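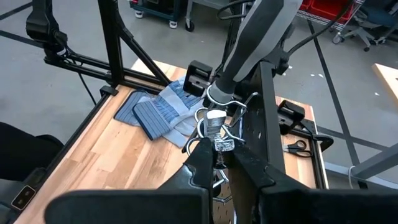

유스리 슴비링(Yusri Sembiring)은 쿠도라(Kudora)에서 양팔 로봇의 원격 조작 시연을 담당한다. 로봇을 직접 움직여 작업 데이터를 남기는 일로, 하루의 대부분을 리더 암 앞에서 보낸다. 그가 최근 맡은 작업은 작은 금속 부품을 타공 패널의 와이어 걸이에 거는 것이다.

그는 이 작업의 난점으로 접촉 구간을 꼽았다. "허공에서 이동하는 구간은 누가 조작해도 비슷합니다. 부품이 와이어 끝에 닿는 순간부터 차이가 납니다. 우리 리더 암에는 힘 피드백이 없어서 손으로는 닿았는지 알 수 없고, 손목 카메라 영상으로 판단해야 합니다."

금속 표면의 반사도 문제가 된다. 광택이 있는 부품과 크롬 와이어가 겹치면 영상에서 경계가 흐려진다. 슴비링은 조명을 낮추는 대신 접근 각도를 바꿨다. "정면으로 들어가면 와이어 끝이 점으로 보입니다. 비스듬히 들어가면 곡선이 보이고 깊이를 가늠하기가 쉽습니다."

팔을 손으로 잡고 움직이는 직접 교시도 시험했다. 6월에 같은 작업을 두 방식으로 각각 100회씩 기록했는데, 직접 교시 쪽은 궤적이 매끄러웠지만 조작자의 손과 팔뚝이 카메라에 계속 잡혔다. "재생용 궤적만 필요하면 직접 교시가 빠릅니다. 영상을 입력으로 쓰는 정책을 학습시킬 때는 원격 조작으로 갑니다. 실행할 때 화면에 없을 손이 학습 데이터에 들어가면 곤란하니까요."

현재 목표치는 1000회이고, 그중 225회는 일부러 어긋난 위치에서 시작해 바로잡는 시연으로 배정했다. 실패한 시도는 지우지 않고 별도 표시를 붙여 보관한다. 판정 기준은 그리퍼를 벌린 뒤 2초 동안 부품이 걸이에 남아 있는지 여부다.

조작자 간 편차를 묻자 그는 속도 이야기를 꺼냈다. "숙련되면 빨라지는데, 빠른 시연과 느린 시연이 섞이면 정책이 걸이 앞에서 머뭇거립니다. 그래서 접근 구간의 속도 상한을 소프트웨어로 걸어 두었습니다. 익숙한 사람일수록 답답해합니다."

다음 작업은 걸린 부품을 한쪽 팔로 빼내 다른 팔에 넘기는 동작이다. 두 그리퍼가 동시에 부품을 잡는 구간의 기록 방식은 아직 정하지 않았다고 한다.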